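Cleaning and replugging the back of a desktop tower

Turn the computer off at the wall before you start. Allow 20 minutes.

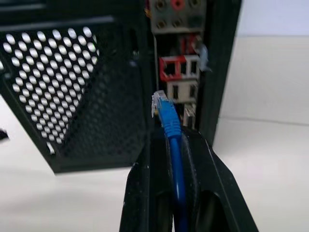 Rear ports and grille, with the blue Ethernet cable in front.

1. Label each cable with masking tape, then unplug them all.

2. Brush dust off the grille – a soft 2 cm paintbrush is fine. Work from the top down.

3. Wipe around the ports with a dry cloth. No sprays.

4. Plug the network cable back in until it clicks, then the USB plugs and audio. Power goes in last.

Repeat every April, or sooner if you have a hairy dog.

Thierry Marty, Tolside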